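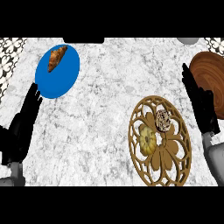 July

By the Home and Garden desk

Kitchen tile with a pattern is back in a big way, and the tile shops on the old mill road can hardly keep up! Grandetti, the family showroom that has sold floor and wall tile there for years, has given over its whole front room to patterned pieces this summer, and on a recent visit the place was packed before lunch. Shoppers were holding samples up to the window, laying them on the floor, and asking strangers what they thought. The look people ask for most is black and white, with curling flowers and scrolls, set near a pale stone counter like the white marble with soft gray veins shown here. It's a lovely match, and an easy one to live with, because the gray in the stone calms the tile down and the tile wakes the stone up.

The showroom now has more than 200 patterns on display, from tiny checks to big, loopy vines that need four tiles to finish a single flower. Staff say the big ones go first. Small kitchens are no bar to it either, and several buyers that morning were doing nothing larger than the strip behind the stove.

The other news is that Rato, the small tile studio across the creek, is opening its workroom to the public for the first time. Visitors can watch tiles being pressed, glazed and stacked for the kiln, and on most afternoons they can try a stencil themselves (wear old clothes, the black glaze does not wash out). The studio makes its tiles in short runs, and its latest one, a leafy pattern called Dobre, came to 1142 pieces. Most of those have already been spoken for. A second run is planned for the fall with a slightly softer black, and there is talk of a dark green as well, which this desk would love to see.

Anyone with an older house should bring a broken piece or a clear picture along. The studio keeps drawers and drawers of old patterns, and it is great fun to go through them. One couple found a near twin for the worn hallway floor in their row house and left with enough to patch the corner by the door. Matching is done by eye, so the shade may be a touch off, but old floors are rarely one shade anyway.

A few practical points for people getting ready to start. Order extra for cuts and breakage, and open all the boxes before the first tile goes down, mixing them as you go so that small changes in color are spread across the wall. Patterned tile also takes longer to lay than plain, as every piece has to be turned the right way. Dry-lay it on the floor first and walk around it for a day. Marble next to a stove or sink should be sealed, and lemon juice and vinegar wiped up quickly.

The Rato workroom is open from 2 p.m. through the end of the month. Entry is free, and parking is behind the building.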